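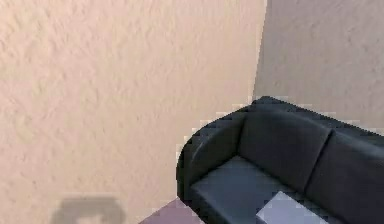
Armont home split, README
February 10, 2021 – posted by the Cerkutach tooling group

Search this repository Go

Armont is the set we use to annoy the Zetix planner. It holds 126 episodes in one simulated home, 33 of them kept back for testing. Segmentation does well until a dark sofa meets a pale stucco wall, where the mask takes up staircase design. Train on those edges or smooth them – we have lost arguments both ways.

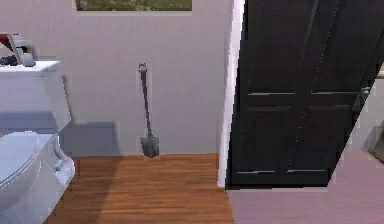
Poses are in metres, z up. Older Holzer exports are y up, and will load without a murmur. Run the axis check first.
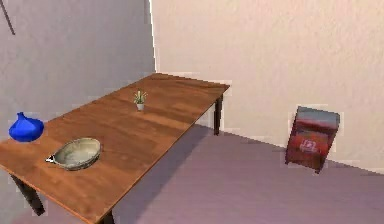 Sample view: table with vase, bowl and potted plant; picture leaning on the wall.

Known faults: episode 9 has no depth.

Last updated: February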